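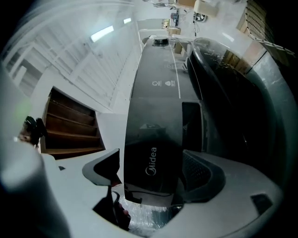 The Midea, up close from the gripper. Plastic wrap still bunched up at the bottom.

25 May 2024

Long one today and my wrist is killing me, but I want to get this down before I forget which half of it was useful.

So we are finally on the appliance part of the project. All spring it was blocks and cups and that awful folding towel, and now the Londholm team (that's us, we named the teams after places on the old map in the hallway, and I lost the vote for Skavdale) gets to do buttons and lids and panels. I was so ready for it! I had this idea that an appliance would be easier than a towel because it stays put. Well. It stays put, but a dark, shiny thing gives you very little to go on when you come in close. Every time I tilted the gripper the light moved across the panel and a different bit of it went gray. The little white icons are fine from where your own eyes are. From down at the fingertips they are tiny.

Yuto Tanabe was on the laptop and I was on the gripper for the first stretch. He wants slow approaches, like really slow, and I get bored and speed up near the end, which he can see on his graph and which he pointed out to me more than once. Then we swapped and he sped up near the end too. I said nothing. (I said a little bit.)

We got 43 takes. Three of those are no good at all – I bumped the housing with the left finger on two of them, and on the other one I forgot to close the gripper before starting, so the first few seconds are me fumbling. I wrote the take numbers on my hand and then washed my hands before lunch, so that was smart. Yuto had them in the log anyway. He puts everything in the log. There is an entry in there that just says "sneeze."

What I wanted to work on was the angle. If I come in straight down the length of the panel, the lettering is right there and I can line up on it, but my elbow ends up stuck out in a way that no one could hold for an hour. If I come from the side it's comfy and I lose track of where the fingertip is compared to the icons. I tried a sort of in-between, starting low by the name and sliding up toward the icons, and I think that's the one. It felt good in my hand at least. We'll see what the training run thinks of it. Last time something felt good in my hand it was the cup grasp and the model learned to knock the cup over with great confidence.

Also, dust. The panel shows every speck and I had a whole argument with myself about wiping it. Team Oda wiped everything down before their session, and Brurar never does. My feeling is leave it, because a panel in somebody's kitchen is going to have dust on it, and if the thing only works on a clean one then what have we made? Yuto's feeling is that we should do it both ways and compare. He's right, which means twice the takes. Ugh.

Lunch was the noodle place again. I had the spicy one and regretted it around take 30.

In the afternoon we went over the write-up. We have two pages and they want it closer to five by the July demo, with a proper section on how we picked the tasks. I don't know how to write "we picked what was on the shelf" in a way that sounds like science. Yuto said put "available household appliances" and I laughed so hard I had to go stand in the hall. But I typed it in. It's in the draft now, and it looks great.

Stuff for next time, so I don't have to hunt for it:
Pull the plastic wrap out of the way, it catches the light and I kept looking at it.
Tape a mark on the floor for my feet.
Slow down at the end. SLOW DOWN.
Ask if we can borrow the wrist brace from Oda.
Decide on dust, wiped first and then not, or the other way round.

I rode home the long way and practiced slow approaches on the elevator button with one finger. A lady with groceries waited very politely while I did it. Going to put ice on this wrist and go to bed.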